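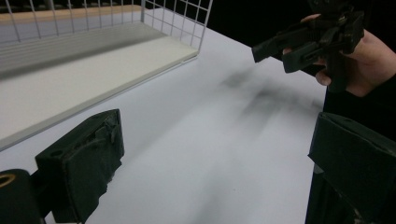
If you save your own winter beans for drilling, a germination test is the best hour's work you'll do all autumn, and I will happily bend anybody's ear about it! Beans are big, forgiving things to handle, and you can do the whole job on a kitchen worktop with paper towels and a bit of patience. You need somewhere level to keep the rolls while they sit, with air getting round them. A white wire basket with a flat panel lying in it, like the one in the photo, is very good for this: the open grid lets the air through, the panel gives you a smooth base, and the small lip along the front edge helps stop a damp roll sliding forward when you lift the lot. Any shallow crate will do if that's what you've got.

I do mine in September, well before I want the drill out, so there is still time to buy in seed if the news is bad. We grow a bean called Gatell at Jemitz, mostly on the heavier land, and all the sums further down are from our own heap.

What you need

A clean bucket
A bag or box for the mixed sample
Plain paper towels, the thick sort
Lidded tubs or loosely tied plastic bags
Kitchen scales that read to the gram
A waterproof pen and some labels
A notebook that lives indoors

Taking the sample

Please don't skimp on this bit. One scoop off the front of the heap tells you about the front of the heap and very little else. Go round it with a sampling spear if you can borrow one, or your arm and a jug if you can't, and take small amounts from the top, the sides and as deep as you can reach. Tip it all into the bucket and mix it well with your hands.

If the beans came off two fields, or half of them were cut before rain and half after, keep the two lots apart and test each one. I once mixed a good lot from the top of Braton with a late, stained lot from the bottom, got a middling result, and was none the wiser about either of them. Two tests would have let me drill the good and feed the bad.

Pour the mixed sample out on a table, push it into a rough square, and halve it. Put one half aside, mix the other and halve that. Carry on until you're down to a pile you can face counting.

Now count out 300 beans. Take them as they come! It's ever so tempting to nudge the split one back into the pile and pick a nice plump one, and every time you do it you're kidding yourself a bit more. Leave out stones, pod and bits that are less than half a bean. Everything else goes in, wrinkles and all.

Weighing them first

While they are dry and counted, put them on the scales. Mine came to 210 grams. Divide the weight by 300, multiply by a thousand, and you have the thousand grain weight, in our case 700 grams. That's a big bean, even for a winter type, and I was delighted with it, though big beans do mean more kilos in the hopper for the same number of plants.

Write it down straight away. (I have written it on my hand before now, and then washed up.)

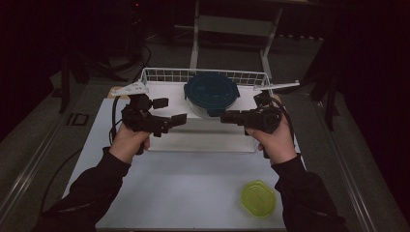
Setting up the rolls

Split the beans into six lots of fifty. Lay two sheets of paper towel flat, one on top of the other, and wet them with tap water. Hold them up by a corner for a few seconds and let the drips run off. You want them properly damp all over, without a puddle. Too much water is the commonest mistake with beans, as they will rot in it and you'll blame the seed.

Set out the fifty in rows with a gap between each bean, leaving a margin all round the edge. Cover with another damp sheet, fold up the bottom edge by 5 cm so nothing drops out, and roll the whole thing up loosely. A tight roll squashes the roots and makes them very hard to judge later. Label it with the lot, the date and the roll number, and slide it into a tub or bag with the top just open.

Keep the rolls in a room that stays at an ordinary comfortable temperature day and night. The airing cupboard is too hot. So is the shelf above the boiler, and a windowsill will cook them by day and chill them after dark.

Looking after them

Have a peep on the fifth day. You should see plenty of roots by then, thick and white and heading off in all directions, and I never get tired of it. Don't count anything yet. If the paper feels dry, spray it lightly, then roll it up again. If one bean has gone soft and furry, lift it out so it doesn't spoil its neighbours, and note it down as dead.

Do the real count at a fortnight. Some winter beans are slow starters, particularly if they're newly harvested, and an early count can make a perfectly good lot look poor. If most of the sample is just sitting there, firm and sound but not moving, you may have dormancy. Set up a second batch and keep it in the fridge for the first week before bringing it out into the warm.

Counting

Unroll each one and sort the beans into these piles:

Normal: a strong main root with side roots coming, and a healthy shoot
Abnormal: stunted or missing root, split or twisted shoot, glassy or badly browned growth
Firm but not sprouted
Dead: soft, mouldy or collapsed

Only the first pile counts as germinated. My neighbour Tyyne Sjöberg is much stricter than I am about abnormals, and she's right to be. A bean with a stump for a root may look alive on a paper towel, but it has a whole winter in cold clay ahead of it. When you can't decide, put it in the abnormal pile.

Add up the normals from all six rolls, divide by 300 and multiply by a hundred. We had 276, giving 92 per cent, and there was a little dance.

Look at the rolls separately too. If five of them agree and the sixth is miles out, suspect the roll. It was probably too wet, or it dried out at one end. If they're all over the place, do the test again.

Working out the seed rate

Here's the sum:

Target plants per square metre, times thousand grain weight in grams, divided by expected establishment as a percentage. The answer is in kilos per hectare.

Expected establishment is your germination with field losses taken off. On our ground I allow for losing 15 per cent of the beans that would otherwise grow, to rooks, slugs and clods. So 92 times 0.85 is 78 per cent, near enough.

With a target of 20 plants to the square metre, that gives 20 times 700, which is 14,000, divided by 78. Call it 180 kilos per hectare.

The heap weighed in at 2855 kilos after cleaning, so it will do a bit under 16 hectares. That covers Braton and leaves a small amount for patching the headlands. Your own losses will be different, and the only way to find them out is to go and count plants in spring with a square frame and compare that with what you drilled. Do it for a few years running and the sum gets better and better.

What a good result doesn't tell you

Germination is one thing and seed health is another. Paper towels won't show you stem nematode, and you can't reliably judge ascochyta by eye either, so send a sample to a seed laboratory for both before you commit to sowing. Yanling Song, who walks our crops, won't discuss seed rates with me until she has seen the lab sheet. If nematode turns up, don't sow that lot at all, however lovely the roots were. Check as well that the variety may be farm-saved and that you've declared it and paid whatever is owed.

Should the test come back in the seventies, you can still raise the rate to make up for it, but I'd want to know why first. Combine damage is a common cause in dry beans. Look for cracked skins in the sample, and if you find plenty, make a note to slow the drum down next harvest.

Keep the leftover half of your mixed sample in a labelled paper bag, somewhere dry and out of reach of mice, until the crop is up.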